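4. What players do at a checkpoint

4.1 Moving the flags

We now come to the part of the study we enjoyed most. When Fallura was brought over to handheld consoles, its studio moved many of the checkpoint flags in the later worlds, and left the jumps, enemies and timings alone. For anyone who cares about how platform games feel, this is a lovely gift: two versions of the same levels, with the same hazards in the same spots, differing in where a failed run starts again.

We asked 161 players to work through the Zamora levels, the long run of towers and rope bridges in the second half of the game. Each player had one version only. Clelex, our logging tool, noted every restart, every pause and the position of the character at the time of both. After removing sessions in which the console had been put to sleep, we were left with 1619.
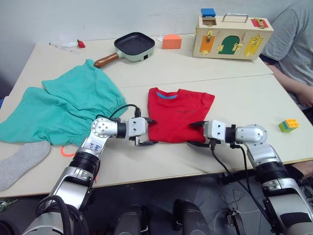

Players given the older layout restarted less often, but paused far more. Many of those pauses fell just before a hard jump that had already been cleared once, and in interviews players spoke about "getting ready" or "having a breath". With the newer layout the pauses nearly vanish. People threw themselves at the same jump again and again, often within a second of coming back, and several of them laughed while doing it. We had expected a gap between the groups, though nothing like as wide as this!

The bell tower is the best place to look. It has three climbs, each a little faster than the last, and in the older layout there is no flag between them. A player who slips on the final rope has to repeat the lot. Some hated this. Others named it as their favourite moment in the game, and their logs show a very careful style of play, with short hops where a long leap would have done.

Figure 4. Red cloth with two dark grey gripper fingers in the foreground.

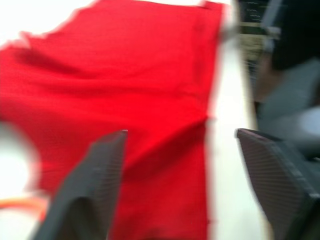

4.2 Building the in-between versions

Two layouts can only tell us so much, so we used the Batik level editor to make our own. Batik lets flags be dragged along a route without touching anything else, and it keeps the music in step after a restart – a small thing, but the rhythm sections in Zamora fall apart without it. We placed flags at even distances first, then at spots where the camera settles, then straight after each hard jump.

The third of these was the clear favourite. Players described the game as "fair" far more often, even though they failed just as many jumps as before. We logged roughly 2800 restarts across the edited levels, and the share that led to a player giving up was lowest where a flag came right after the jump that had caused the trouble. 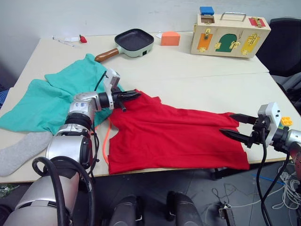 Even spacing did poorly, which surprised us. It looks tidy on a map, yet it drops players in dull places: halfway along a bridge, or at the foot of a ladder with nothing to do but climb. One player called these "waiting rooms". We have used the word in our own notes ever since.

Co-op play deserves a study of its own. When two people share a screen, a fallen partner floats back in a bubble and the flag hardly matters until both are down. Pairs talked their way through the towers, blamed each other cheerfully and took risks that solo players avoided. Our numbers here are too small to lean on, and we leave them out of the tables, but we would love to see another team pick this up.
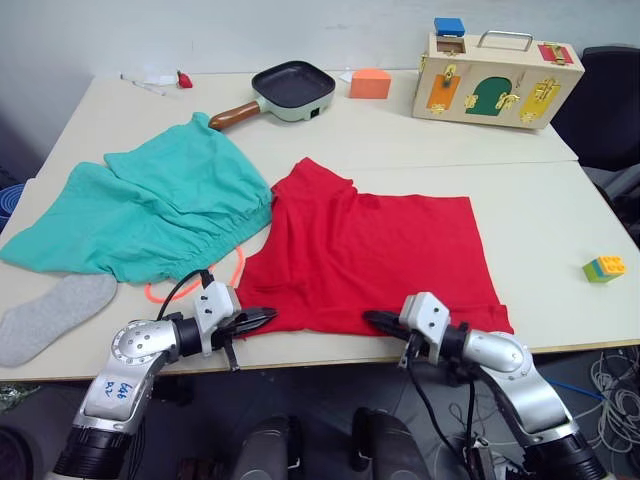 Department of Game Studies, Play and Level Design Group

4.3 Limits

All our players had finished at least one platform game before, so the results say little about newcomers. We also looked at a single game, and a generous one: Fallura has no lives counter, and a restart costs nothing but time. In a game that takes coins or lives away, a flag after each hard jump may well be read in a different way. The edited levels were played in May, after the main sessions, and players who took part in both knew the towers well by then. We report their results apart from the rest in Section 5.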